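Subject: Re: [grippers] wrist camera or fixed camera for clear wrap?

On 10/7/18, Damilola Adeleke wrote:
> Has anyone compared the two camera positions on
> clear plastic? Ours loses the edge of the wrap.

We're testing that now on the two-arm cell, with Hurker fingers on both sides and the Skestever controller. Wrist view first, then the fixed one.
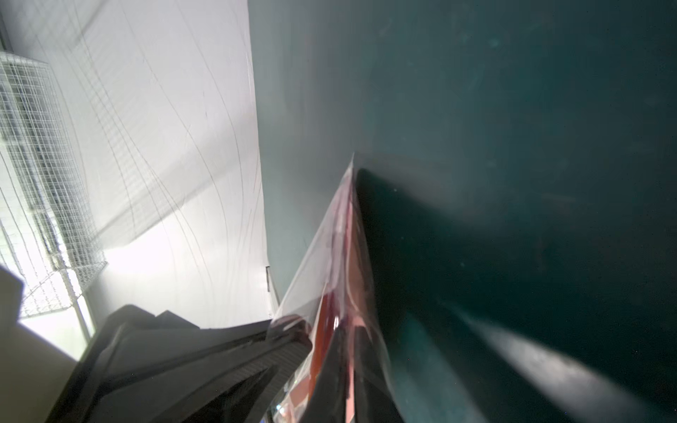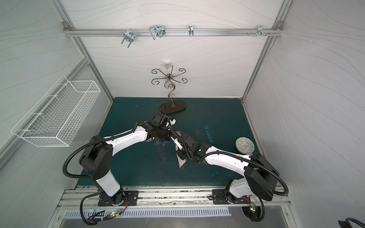 Up close the creases in the plastic catch enough light to find an edge. The fixed view is better for keeping the two grippers clear of each other – I'd keep both. Log is under run 551.

Damilola wrote back off list that glare off the table is the bigger problem at their end, and that a matte mat under the parts helped more than moving the camera. I'll order one and rerun the set in August.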